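Chapter 7
Bail and Release Before Trial

What this chapter covers

7.1 The purpose of bail
7.2 Who decides, and when
7.3 Conditions of release
7.4 Release on health and family grounds
7.5 Appeals and review
7.6 Bail in the news

Key terms: bail, surety, remand, flight risk, condition, review, breach

A person who has been charged with a crime has not been found guilty of it. Months may pass between the charge and the trial, and during that time the court has to decide where the person will be. Bail is the name for the set of rules that lets an accused person live outside jail while the case goes forward. In some places it involves money. In others it rests on a promise, a list of conditions, or a second person who agrees to answer for the first.

We start with a case that will come back in several sections. Damian Nowicki was a shift supervisor at Atent, a manufacturing firm in the town of Dultodham. He was also the local organizer of an opposition party. In February he was arrested after a street march and charged with obstructing a public road and with organizing a gathering without a permit. The police asked that he be held until trial. His lawyer asked that he be released the same day.

The magistrate had three questions in front of her. Would Nowicki come back to court? Would he interfere with witnesses? Was he likely to commit another offense while he waited? The police said yes to the last of these, and pointed to two more marches already announced. The defense said that a march is not an offense, that the permit rule was itself being challenged, and that Nowicki had a job, a home and two children in the district.
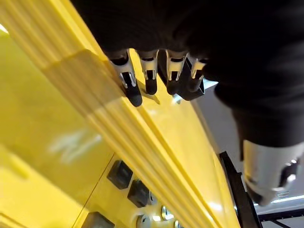
Figure 7.1 Robotic hand above a yellow machine surface.

Work and home are what lawyers call community ties. A court looks at them because a person with a steady job and a family nearby has more to lose by running. The evidence is usually simple: a letter from the employer, a lease, school records. In Nowicki's case Atent supplied a letter saying that his position would be kept open for 30 days. The prosecutor replied that a job held open for a month tells the court little about a trial that might be a year away. The magistrate gave the letter some weight, though less than the defense wanted.

Ties can also work unfairly. A person who rents by the week, who works for cash, or who has just moved to the area may be no more likely to run than anyone else but has less paper to show for it. Section 7.2 looks at how some courts have tried to correct for this.

Nowicki was refused bail at the first hearing. The case then became a political matter. His party held a press conference outside the Dultodham courthouse and said that the government would be responsible for anything that happened to him in custody. A minister answered that the courts were independent and that the government had no part in the decision. Some 3,000 people signed a petition for his release in the first week. The town council, which has no power over bail, debated the question anyway and voted to take no position.

Statements like these are common, and students should learn to read them with care. A party spokesperson who says that a prisoner "deserves" bail may be making a legal claim, a moral claim or an appeal to supporters. A minister who says that the courts are independent is describing how the system is meant to work — the statement alone does not show that it worked that way in a given case. Neither statement is evidence that a judge could rely on.

At the second hearing, before a higher court, the defense raised a new point. Nowicki had a kidney condition, and the remand center at Britcombe had no specialist on site. The center had been built to hold 800 people. On the day of the hearing it held more than that, and 230 of them were waiting for a medical appointment. The court asked for a report from the center's doctor and put the matter off for a week.

The report said that the condition could be managed in custody if Nowicki was taken to the hospital twice a month. The judge granted bail all the same. She wrote that the charges were minor, that the likely sentence was shorter than the expected wait for trial, and that the health question, while not enough alone, could be added to the rest. The bail was set at 2,854 in the local currency, with one surety. Nowicki had to report to the police each week, hand over his passport, and stay away from the route of the original march. He was not barred from speaking in public. The prosecutor asked for that condition and the judge refused it.

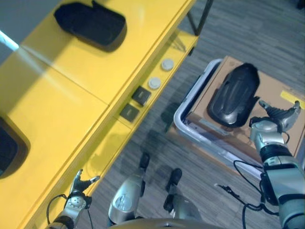 7.1 The purpose of bail

The main purpose of bail is to make sure that the accused person returns to court. Other purposes have been added over time, such as the protection of witnesses and of the public, but most legal systems still treat attendance at trial as the starting point. Punishment is not a purpose of bail. A court that refuses release in order to teach the accused a lesson has made an error of law, and the decision can be set aside.

Before reading further, write down which of the facts in the Nowicki case you would have relied on if you had been the first magistrate. Keep your notes. You will need them for the exercise at the end of Section 7.3.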